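Skulturby Guest House
Questions we get about the rooms, the fruit and the bedding

Updated July 2018

The list is kept by Randa Issa at the front desk. If your question is missing, leave a note in the key box and it will be added the next time the page is changed.

Is there fruit in the room when I arrive?

Yes. Every room gets fruit on the day of arrival, and it is included in the price. What you get depends on the season and on what the Khoury shop has in that morning. Citrus and bananas are the usual ones. In November there are more pears and fewer bananas.

Can I ask for a certain kind?

You can ask. Write it in the comments box when you book, and give us at least a day. We can't promise berries or grapes. They spoil quickly in the warm rooms on the top floor, and we stopped buying them for that reason.

Do I pay for extra fruit?

The first lot is free. After that there is a crate by the stairs with a coin tin next to it. The price is on the card.

Has the fruit been washed?

It is rinsed in the kitchen before it goes upstairs. Many guests like to rinse it again, and the bathroom tap is drinking water, so go ahead.

Why a colander and not a bowl?

We used to have glass bowls. They chipped, and water collected in the bottom if the fruit wasn't dried properly. A colander lets air in from below and can go straight under the tap. The ones we use are plastic and light enough to carry with one hand. Please don't put them on the stove or use them for hot pasta – the shared kitchen has a steel one for that.

Can I put the fruit on the bed?

You can. Plenty of people empty everything out onto the blanket to see what they have or to split it between bags before a day trip. Whole fruit with the skin on does no harm to the plush. Cut fruit is another matter, so please use a plate for that.

Pink blanket, green colander, citrus: 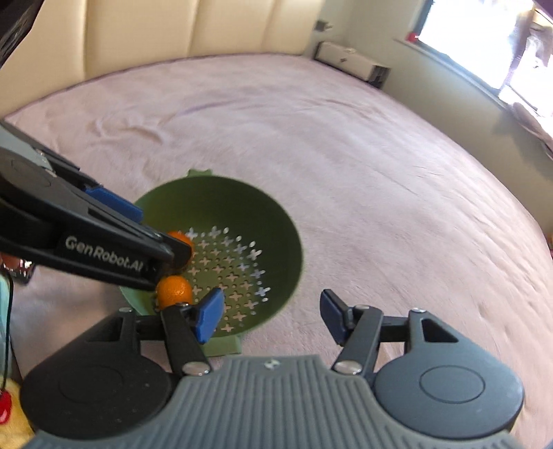
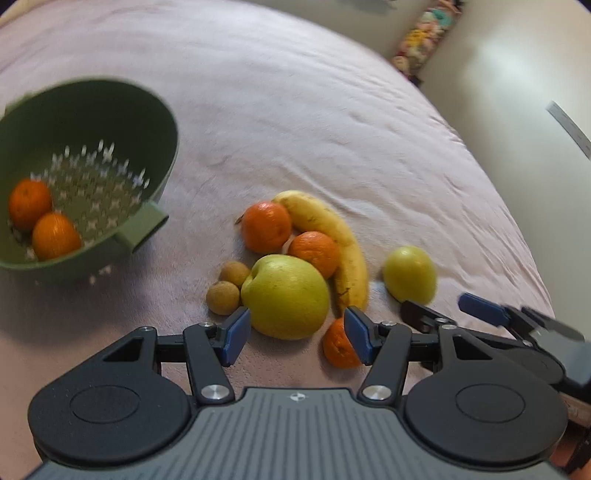 How do I get a fruit stain out of a plush blanket?

Blot it with a damp cloth and cold water, then tell us the same day. Don't rub, as that flattens the pile and pushes the juice further in. We wash the blankets on a cool cycle with a mild detergent and hang them to dry. Banana is the hardest to remove once it has dried, and orange juice is easy if we hear about it early.

Will I be charged for a stain?

No, if it comes out in the wash. If it doesn't, we charge 20 toward a new blanket. Patricio Nieto handles the laundry and has the final word.

Can I get a different blanket?

Yes. Some guests find plush too warm in summer. There are cotton covers in the hall closet on each floor, and you can swap without asking. Leave the plush one folded on the shelf.

How should I store fruit if I'm staying a week?

Keep bananas apart from the rest if you want everything to last. They speed up the ripening of apples and pears. Citrus is fine at room temperature for several days if it stays out of direct sun. The window sills get hot by noon, so choose a shelf or the floor on the shaded side of the room. There is also a refrigerator in the shared kitchen. Put your room number on anything you leave in it.

What do I do with peels and cores?

There is a lidded bin for food scraps on each landing. Please don't use the wastebasket in the room overnight, especially in warm weather – we get fruit flies. The scraps go to the garden behind the house.

Can I take the leftover fruit with me?

Of course. Paper bags are in the drawer under the key box. The colander stays here. We bought 29 of them and would like to keep the set together.

Where can I buy fruit nearby?

The Khoury shop is on the same street, downhill. There is a larger market in Dranau, one stop on the bus, open mornings only. Go early for the pears.

I am allergic to citrus. What should I do?

Tell us when you book or call the desk on extension 882. We will leave citrus out of your room and put a freshly washed blanket on the bed. We can't keep it out of the shared kitchen or the hallways.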